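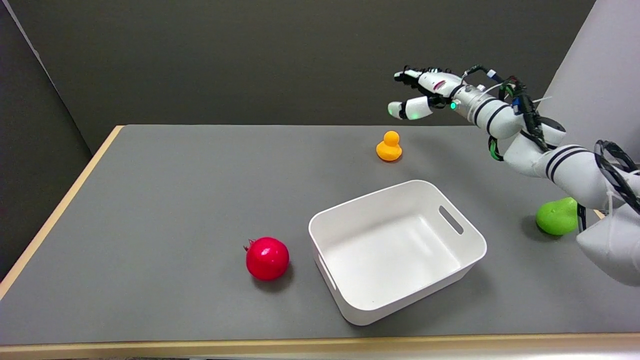

Kit de mantenimiento Hovar para brazo con mano multidedo. Recambios, bridas, fundas y hoja de puesta a punto para la celda de sobremesa Orngate. Lo vendemos suelto o con visita de técnico. Pensado para el que ya tiene la celda montada y se le van aflojando los cables, que es el 90 por ciento de las llamadas que nos entran. Con los cables por fuera y enrollados al brazo, como van en esta celda, lo primero que sufre es la zona de la muñeca, donde están los conectores verde y azul. Ahí hay que mirar siempre antes de tocar nada de software.

Referencia: Hovar 307
Disponibilidad: en almacén Quintela, salida en el día si el pedido entra antes de las 12:00
Portes: aparte

Qué trae

— 22 bridas reutilizables, de velcro, negras
— 4 fundas de punta de dedo (repuesto, ver nota de tallas)
— Funda trenzada para mazo, se corta a medida
— Llave dinamométrica pequeña con puntas
— Paño y bote de limpiador sin alcohol
— Hoja de puesta a punto plastificada, para colgar al lado de la celda

No trae cables de datos ni conectores. Se piden a parte, con foto del conector por favor, que luego llegan los que no son y hay que devolverlos.

Recorrido de cables

Brazo parado y sin tensión. Soltar las bridas viejas de abajo arriba, de una en una, no todas a la vez porque el mazo se viene abajo y tira de la muñeca. Dejar bucle en cada articulación. El bucle tiene que aguantar el giro completo sin tensarse — probarlo a mano antes de apretar. Brida justo antes y justo después de la articulación, nunca encima.

Lo que sobre no se enrolla apretado. Se deja caer por el lado de fuera, el contrario a la mesa, y se recoge abajo en la base. Si un cable cuelga por delante de la zona de trabajo se engancha con las piezas tarde o temprano y además tapa la vista a la cámara.

Funda trenzada: solo en el tramo recto. En las articulaciones molesta.

Puesta a punto de la mano

Arrancar con la mano en alto y apartada de las piezas. Esperar a que se encienda el piloto verde de la muñeca. Si no enciende, apagar, revisar conector, volver a arrancar. Si a la segunda sigue igual no insistir y llamar.

Luego abrir y cerrar dedo a dedo desde el menú de servicio. El recorrido tiene que ser suave, sin saltos. Si un dedo se queda corto casi siempre es la funda de la punta mal asentada: quitarla, limpiar, volver a poner. Las juntas negras no se engrasan!! Nos han llegado manos llenas de grasa y eso no lo cubre la garantía.
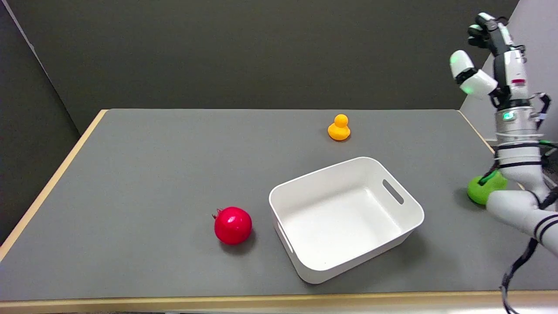 Con la mano ya comprobada en vacío se pasa a la mesa. Piezas ligeras de formas distintas y una caja. En taller usamos cubeta blanca de plástico con asas troqueladas, un pato de goma, una granada y alguna cosa verde más o menos redonda que ande por allí. La granada es buena prueba porque resbala. Dejar sitio entre piezas, no amontonar, y no poner nada tan pegado al brazo que luego el codo lo tape. Primera pasada a velocidad baja: bajar hasta quedar encima de la pieza, parar, mirar si la mano llega centrada. Si se va a un lado repetir el cero del brazo antes de seguir.

Si después de cambiar bridas la mano llega torcida, revisar que ningún cable haya quedado corto. Pasa mucho.

Cada cuánto

Bridas: mirar cada lunes, cambiar cuando no agarren.
Puntas de dedo: a ojo, en cuanto la goma brille o tenga corte.
Tornillos de la base: cada 57 horas de marcha, par según hoja.
Limpieza de mesa y de segmentos: al acabar el turno. Paño húmedo, no chorreando.

Compatibilidad

Celda Orngate de sobremesa, un brazo. Para la de dos brazos hacen falta dos kits. Con el controlador Adik va bien desde la segunda versión, con la primera el menú de servicio no deja mover los dedos por separado y la comprobacion hay que hacerla con la mano entera.

Nota de tallas: las fundas de punta vienen en talla única menos la del pulgar, que es mas ancha. Va marcada con un punto por dentro.

Visita de técnico

Media jornada, con recorrido de cables nuevo y puesta a punto. Tener la celda parada y la mesa accesible por los dos lados. Las visitas las lleva Shaohua Ye, pedir fecha en el mismo formulario del pedido, casilla «visita». En marzo cerramos agenda una semana por inventario.

Devoluciones: kit sin abrir. Las fundas de dedo abiertas no se admiten.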